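MEDIA RELEASE
For release in December

Grirari opens its community soap refill shop in Cilside, and you're all invited

Hello from all of us at Grirari! I've been writing this one in my head for months, so forgive me if it runs on a bit. Our first refill shop is opening in Cilside this month, next to the old produce store on Laryea Road, and we'd love to see you there.
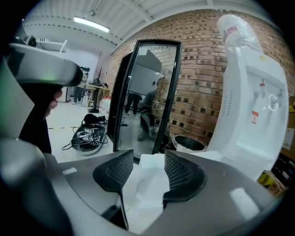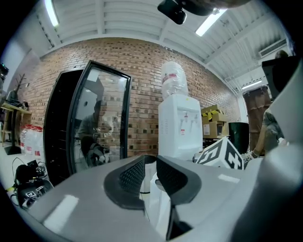
If you haven't come across us before, we make plain, good soap. Dish liquid, laundry liquid, hand wash, shampoo bars, and a floor cleaner that smells of lemon myrtle (my favourite, and I'm told I bring it up too often). Until now you could only buy from us at the monthly market or by emailing me directly, and my inbox has never really recovered. I've wanted a proper shop with a proper counter for as long as I've been making the stuff.

The idea is simple enough. Bring any clean, dry bottle or jar, weigh it on the scales by the door, fill it with whatever you need and pay for what you've taken. Old sauce bottles are fine. Jam jars are fine, though they're a nuisance for dish liquid unless you like pouring it all over the sink. If you turn up with nothing, there's a shelf of washed jars that other customers have dropped off, and you can take one home for free.

The opening range has 10 products, all mixed in small batches. We've kept the recipes short and the labels in everyday words, so you can read the whole ingredient list while you're waiting for your bottle to fill. Three of the 10 have no scent at all, after a lot of market customers with touchy skin asked for them (and kept asking, and fair enough too!). There's an unscented laundry liquid, an unscented hand wash and a plain white bar that does hands, faces and the odd muddy dog.

We're also launching something I'm very excited about, and it's called Oneck. Oneck is our concentrated cleaner, sold as a thick paste that you mix with warm water at home. One small tub makes up a full season's worth of spray for most kitchens. I've been using it on my own benches since winter and I've stopped buying anything else. It's good on stovetops and tiles, less good on windows, where it leaves a bit of a smear unless you go over it with a dry cloth. I'd rather tell you that now than have you find out on the morning your in-laws arrive.

Now, the numbers, as people always want numbers in these things. We sold 346 bottles of dish liquid at the market last year, and a good share of those bottles came back to be filled again. That's what convinced me a shop could work. Our goal for the first year in Cilside is 1,000 refills across the whole range. I'll chalk up the tally on the board behind the counter so you can see how we're going, even in the slow weeks.

For opening week, the first 100 customers will get a free shampoo bar with any refill. You can choose between rosemary and oatmeal. The oatmeal one looks a bit like a biscuit, so please put it somewhere sensible if you have little kids. There'll be tea and slice out the front in the mornings, and I'm running a short soap-making demonstration at 11 am each day that week. You don't need to book and it doesn't cost anything, but it's a small room, so come a few minutes early if you want a chair. Please wear closed shoes.

We get asked about wholesale a fair bit. Cafés, schools and holiday rentals can order dish liquid, hand wash and floor cleaner in large drums, and we collect the empties when we drop off the full ones. Delivery covers Cilside and the towns along the river road for now. I'd love to go further out but we've got one van and it has opinions about hills.

A couple of practical things. There's parking behind the building, off the laneway, and the back entrance has a ramp. The front has one step, quite a high one, so use the back if you're pushing a pram or pulling a trolley. We take cards and cash. Dogs are welcome as long as they stay off the shelves, and there'll be a water bowl near the door.

Shop hours are 9 am to 4 pm through December, with later evenings planned for the new year once we've worked out what suits people. If you've got a strong view on that, tell me at the counter. I'm especially keen to hear from shift workers, who've told me more than once that market hours are useless to them.

Media are welcome any time during opening week, and I'm happy to chat, do a radio spot or talk you through a batch of soap from start to finish. Samples of Oneck and the unscented range can be sent out on request. Please allow a few days for the post at this time of year.

Media contact: the owner, Grirari, Laryea Road, Cilside. Call in at the shop or send a message through the contact page on our website.

ENDS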